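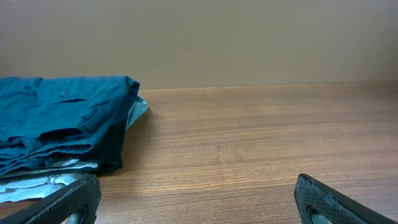
Commercial Leasing > Small Office and Retail

Security deposit held after assignment of lease

Skinmont_Suites
21 Sep 2025
Our firm assigned its lease at Follstead Plaza to another tenant in February. The landlord consented in writing but has retained our deposit, equal to 2 months of rent. Members are asked whether an assignor is entitled to its return while the lease continues.

Kivi Property Services
In most cases, no. The deposit secures the lease and stays with it. The usual practice is for the incoming tenant to reimburse the outgoing one at closing. Please review the assignment agreement for such a clause.

Zondard_Leasing
We respectfully disagree. Our office manages 40 retail units and returns the original deposit upon receipt of a replacement from the assignee. The consent letter should govern.

Kivi Property Services
That is a policy of your office. It does not create a right for tenants elsewhere.

Skinmont_Suites
The consent letter is silent on the deposit. It mentions only a $200 review fee, which was paid. The assignment agreement transfers "all right and interest in the lease."

Zondard_Leasing
With that wording, the landlord may well regard the deposit as transferred. A written request to the assignee would be the proper next step.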